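Does Sorting at the Table Cut Down on Trash?
Project report, Iveta Zelenák
January 20, 2022

Background

The Mimside dining hall put up new sorting signs in November and the student paper reported that waste "dropped sharply" within a month. I wanted to see where that claim came from. As far as I can tell it came from one email, which gave no weights and did not say what was being compared with what. My project was an attempt to check it with a scale and a notebook.

Method

I weighed the landfill bags from the 2 main stations after dinner on 9 evenings. The recycling bags were weighed too, but I only opened them on the last evening. Dining staff let me use the floor scale by the loading door. It reads in whole pounds, so anything smaller than that is lost. I had asked for weights from before the signs went up and was told none were kept. This is a serious problem for the project and I don't think any amount of careful weighing afterward fixes it.

Results

The landfill bags came to 722 pounds in all. The heaviest evening was a Sunday with a pizza bar, and the lightest was the night before a long weekend, when half the campus had left. Menu and attendance seem to matter a lot more than signs do, though I can't prove that either. The recycling bags I opened had plenty of food in them.

Discussion

Sorting signs assume that people know what their trash is made of, and I doubt that most of us do. Unell Hall's poster shows a bottle, a can and a newspaper, all clean and all easy. What piles up on a real table is more like a white paper cup, a crumpled snack wrapper in magenta and purple and a black plastic bag, and the poster has no answer for any of them. I asked my floor where a paper cup goes and got three different answers, each given with great confidence.
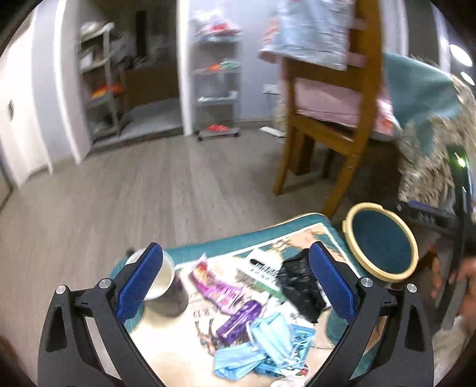

The usual reply is that signs "raise awareness." Maybe so, but awareness was not what the email claimed. It claimed less waste, and even perfect sorting would only move waste from one bag to another. The Říha reading we did in week two makes this same point about household programs, and I wish I had taken it more seriously before choosing my topic.

Limits and next steps

One dining hall, one scale, no baseline. Anyone repeating this should start weighing before a change is made and should write down how many people ate each night. I would also leave out the survey question on page two of my plan, which everyone read differently.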